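The Girard job

The letter came on 30th September, a Thursday, and Shamim Dogar read it standing up in the loading bay because the canteen was full. It said that Prevum would be moving the packing of loose goods at the Herklow depot over to automated stations, starting in January, and that no one with more than a year's service would lose their place. It used the word "transition" in the first line and again in the last.

He had packed loose goods for six years. Loose goods meant fruit and veg that people ordered by the piece, one onion, two pears, whatever they wanted. The boxed lines had gone to machines before he started. Loose goods had stayed with people because a pear is a different shape from the next pear, and because bags fall over.

"They'll never get it to do the bags," said Stenden, who ran the shift. Stenden had said the same about the pallets.

The first station arrived in a crate marked Girard, and two engineers spent a week bolting it together behind a screen at the end of line 6. When the screen came down there was a queue to look. Shamim waited until after his break. He watched it try to lift an egg box, let go, and try again. It was slower than he was. He was pleased about that, and went home and told his wife, who asked how fast it would be by the summer.

In the new year they asked for people to train on it. Training meant sitting on a stool with a tablet and marking each pick as good or bad. If it was bad you chose a reason from a list. Dropped, squeezed, wrong item, bag collapsed, other. Shamim put his name down. The pay was the same and his knees weren't what they had been.

By the second week he was using "other" more than anything else, and typing in the box what he meant. Potato went in on top of soft fruit. Bag was held by the handle when it should be held by the lip. One of the engineers came down to ask him about this.

"What's the lip?" she said.

He showed her. You take the bag just under the opening, with the left hand, and you keep it there while the right hand goes for the next thing. She filmed his hands with her phone. Then she asked him to do it slower. 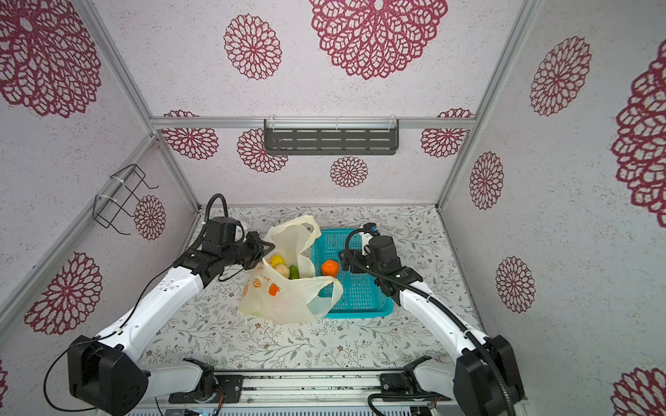

Does it matter who teaches a machine a job like this?

It matters to the fruit, and it matters to the person. Someone who has packed for years knows which things bruise and which don't, and a station marked by someone who doesn't know will learn to pack badly at a steady pace. For the person, it is the last time anyone will ask how they do it.

That was more or less what Shamim wrote on the feedback form, except for the last part, which he deleted before he sent it.

The station got better. In one shift it did 3,292 picks, and the figure went up on the board by the clocking machine, where they used to put the names of the fastest packers. His own name had been up there once, in the old marker pen, and you could still see some of the S if you stood to one side.

Of the 34 people on loose goods, 20 moved over to returns and deliveries. A few took the money. The rest stayed with the stations, filling the trays, clearing the jams and fetching new rolls of bags. It was quieter work. On the old line you had someone opposite you all day and you talked without looking up. Now you had a station each, and the next person was too far off to hear without shouting.

Stenden went to returns. On his last day on the line he stopped at Shamim's station with his coat on and looked at it for some time.

"It holds the bag like you," he said.

"I know."

"It's got your bit at the end. Where you give it a shake."

Shamim hadn't noticed the shake. He watched the next one through, and there it was, a small drop and lift so that everything settled to the bottom. He had never put that in the box. It must have come off the engineer's phone, or from one of the afternoons when she had him pack the same order again and again.

"Do you get anything for that?" Stenden asked.

"For what?"

"For the shake."

"No," Shamim said. A light came on over the station to say the tray was low, and he went to get more lemons.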